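Robotics students take on the whiteboard challenge

Second-year students on the Applied Automation course have begun the practical stage of their spring project, in which a two-armed system is programmed to carry out ordinary classroom tasks. The chosen task is wiping a handwritten letter from a whiteboard laid flat on the bench.

The project is led by Dr Joelle Najjar and runs until March. It is supported by a grant of £4,000 from Rarnimer, which has paid for replacement gripper parts and bench time.
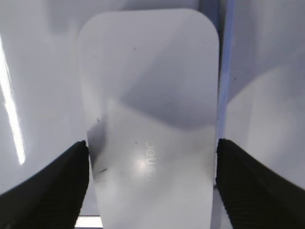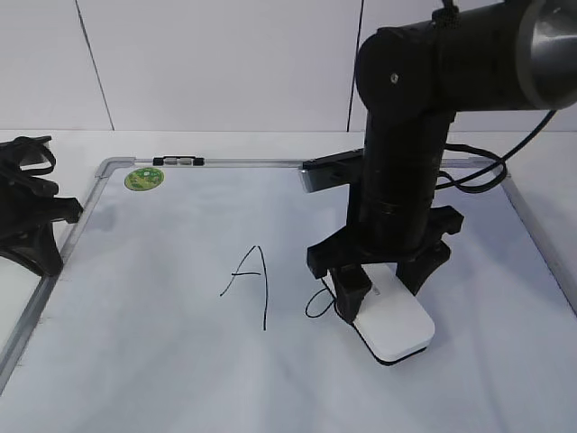
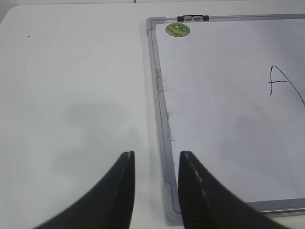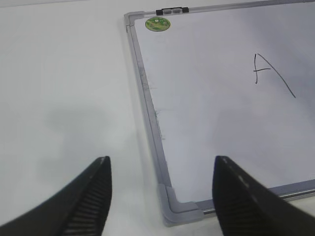

Eighteen students are taking part, working in small teams. Each team prepares its own control program and keeps a written log of every attempt, including those that are stopped early. The logs count towards the final mark.

"Students soon learn that a simple household movement has to be planned with care – pressure, angle and speed all matter," said Dr Najjar.

Teams will present their work to staff and to Niilo Huttunen of Rarnimer at the end of term. Students wishing to join next year's project should contact Roos Baert in the department office.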